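本章では、作業台「Kulon」の天板上に、半透明コンテナと小物を配置する手順を示す。組み立ておよび水平調整(第4章)が完了していることを前提とする。

## 5.1 天板各部の確認

天板は淡色の木製パネルを並べた構造で、黒色の金属フレームにより区画されている。本書では、フレームで囲まれた左側の面を「左区画」、コンテナを置く面を「中央区画」と呼ぶ。区画を仕切るレールは荷重を受ける部材ではないため、物を載せたり、手をついたりしないこと。

1. 天板の全面を、固く絞った布で木目に沿って拭く。
2. 乾いた布で水分を取り除く。
3. パネルの継ぎ目に段差がないことを指先で確認する。
4. レール固定ねじの緩みを確認する。緩みがある場合は付属の六角レンチで締め直す。

> **注記** パネル表面は無塗装に近い仕上げである。アルコール系洗浄剤を使用すると、白化または毛羽立ちが生じることがある。

## 5.2 コンテナの配置

コンテナ(Skestorier 64)は中央区画に置く。側面が半透明のため、内容物のおおよその量は蓋を外さずに確認できる。ただし、ラベル類を側面の内側に貼ると読み取りが困難になる。ラベルは外側に貼ること。

1. コンテナの底面に異物が付着していないことを確認する。
2. 縁を両手で持ち、中央区画の上に静かに下ろす。
3. コンテナがレールに乗り上げていないことを確認する。
4. 縁を軽く押し、がたつきがないことを確認する。 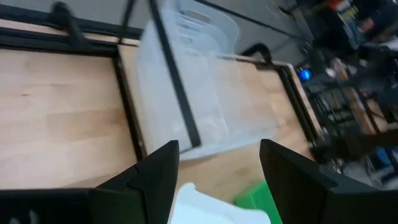
図5-1 中央区画に置いた半透明コンテナ

> **注意** コンテナを天板上で引きずらないこと。底面のリブによりパネルに線状の傷が付く。移動するときは必ず持ち上げる。

左区画は仮置き用の面として使用する。常時置いておく物をこの面に割り当てると、入れ替え作業の際に仮置き場所が不足する。

## 5.3 小物の配置

小物はコンテナの手前側に置く。奥側に置くと、出し入れのたびにコンテナ越しに手を伸ばすことになり、転倒の原因となる。

1. 緑色の物品をコンテナの手前に置く。
2. 白色の物品を、緑色の物品のさらに手前に置く。
3. 各物品がパネルの上に安定して置かれていることを確認する。
4. 奥の金属レールに接触している物がないことを確認する。

色の異なる物品を前後に並べると、手前からの識別が容易になる。同色の物品を続けて置く場合は、間隔を空けるか、向きを変えて区別する。 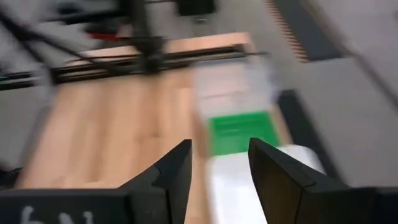
## 5.4 配置後の点検

配置が完了したら、次の項目を点検する。いずれかに該当する場合は、5.2の手順1からやり直す。

- コンテナの縁に変形または割れがある。
- コンテナの一部がレールに掛かっている。
- 小物がコンテナの側面に寄り掛かっている。
- 左区画に不要な物が残っている。

点検結果は巻末の記録表に記入する。記録表の「区画」欄には、左区画をL、中央区画をCと略記してよい。右側の面を使用した場合はRと記入し、備考欄に置いた物の名称を書く。

### 5.4.1 コンテナの交換

コンテナを交換するときは、先に小物を左区画へ移し、その後にコンテナを持ち上げる。小物を残したまま作業すると、コンテナの底が小物に当たり、落下または破損のおそれがある。

旧型のEllerシリーズのコンテナは底面寸法が異なる。中央区画に収まらないことがあるため、使用前に型番を確認すること。Huamán製の蓋は64型に適合するが、81型には適合しない。

> **注記** 蓋を取り付けたまま積み重ねる場合は、5.5「積み重ね」を先に読むこと。積み重ねた状態での移動は禁止する。

### 5.4.2 清掃の周期

天板は使用後ごとに乾拭きする。コンテナは月に一度、中性洗剤を薄めた水で洗い、完全に乾かしてから戻す。水滴が残ったまま置くと、パネルに輪状の染みが残る。フレームの黒色部は乾いた布のみで拭き、研磨剤を含むクリーナーは使用しない。

染みが生じた場合は、木目に沿って細目の研磨紙を軽くかける。範囲が広いときはパネルを交換する。パネルの取り外し方法は第8章を参照のこと。

本章の記載内容に関する問い合わせ先:文書担当 Geum-ok Maeng(9月改訂版)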